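Home | About us | Courses | Hire a room | Contact

About Wevidine

Reading time: 2 minutes

Wevidine is a small school for adults who want to learn bookkeeping, payroll and office administration. We teach in the evenings and on Saturday mornings. Most of our students have a job already, often in a family business, and have been asked to take over the accounts from a parent or a colleague who is retiring.

The school was set up by Hendrik Timmermans and Roos Jansen. Hendrik had kept the books for a builders' merchant, Peeters, and Roos taught business studies at a secondary school. They started with one course on VAT returns in a rented room above a bakery. We now run courses at three levels and have almost 300 students a year.

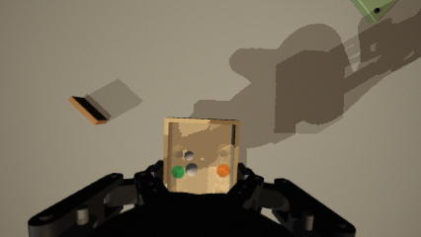
Our beginners' course starts with petty cash. Students are given a bundle of receipts and a cash book and are asked to make the two agree. It takes most people two evenings. We do this on paper first and move to the computer in week three. Hendrik likes to compare a cash account to a shallow wooden box with raised sides, like the pale one shown on this page: what goes in stays in until you record it going out. After petty cash come sales and purchase ledgers, bank reconciliation and a simple set of year-end accounts. There is homework every week and it is marked and handed back at the next class.

The intermediate course covers payroll, stock and fixed assets. It is taught by Evelien Wuyts, who worked in the payroll office at Pleltell before she joined us. You can go straight into this course if you pass the entry test, which lasts an hour and is free. The advanced course is for people who want to prepare accounts for more than one business, and it runs once a year, beginning in February.

Fees are paid by the term. You may pay in two parts if you ask before the course begins. Course books are included, but you will need your own calculator. Employers who send more than one person get a lower rate, and Begoñe Gallardo in the office can send you the current list.
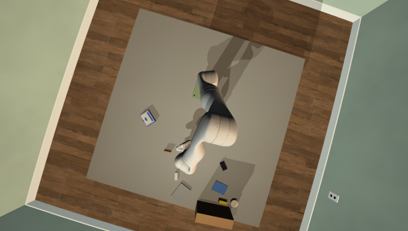

Saturday classes are the same length as the evening ones and follow the same book, so you can swap between them if your shifts change. Please tell the office by noon the day before. If you miss a class altogether, the notes are kept in a folder at reception and you can copy what you need.

Titilayo Nnaji looks after students from enrolment to the final assessment. She can advise you on which level to choose and arrange extra time if you need it. She took our beginners' course herself while she was working for Vundau, a cleaning firm, and later came back to run the student desk.

The office is open on weekday afternoons and during all classes. Questions sent through the contact page are normally answered the next working day.

Recent items
Term dates and closing days
Entry test: what to bring
Rates for employers
Changes to the payroll course book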